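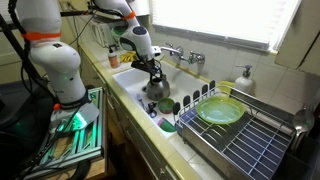
2 min read · 3 answers

Kitchen sink drains slowly, but only when the dishwasher is running

Asked by Kanini Bakilana in Plumbing
Viewed 976 times

The sink in my kitchen empties normally most of the day. When the dishwasher pumps out, water backs up into the bowl to a depth of two inches or so, then goes down over several minutes. There is no smell. The trap was cleaned in August and had very little in it. The dishwasher hose joins the drain above the trap, and the branch line runs 39 inches to the wall. House is on the Trarnden side of town, old galvanized pipe as far as I know. Is this a vent problem or a clog?

3 answers

Stella Simiyu
Accepted answer · 89 votes

Most likely a partial clog past the trap. A dishwasher pump pushes water out faster than a half-blocked pipe can carry it, so the excess comes up through the sink. A tap running at a normal rate may never show the fault.

Test it first. Put the stopper in, fill the bowl, and pull the stopper. If the level drops quickly and then stalls, the restriction is downstream. A vent fault usually gives you gurgling, or a trap that gets siphoned dry.

To clear it:
Put a bucket under the trap and remove it.
Feed a hand snake into the wall stub, turning as you go. Expect resistance at the first elbow.
Pull it back slowly and wipe the cable.
Refit the trap with new washers and run hot water for ten minutes.

Old galvanized pipe narrows from the inside with scale. If the snake comes back with rust flakes and no grease, cleaning will only buy time — that section needs to be replaced.

Jabari Minja
14 votes

Check the hose too. It should loop up to the underside of the counter before it drops to the drain connection. A missing loop will not cause the backup, but it lets sink water run into the machine while the line is slow. Skip the chemical cleaner if you plan to open the trap afterward.

Uwe Fröhlich
2 votes

had the same thing, plumber charged 200 and was done before lunch. grease.

Comment from Kanini Bakilana: Bowl test stalled halfway. Snake brought back grease and a little rust. Draining better now, will watch it.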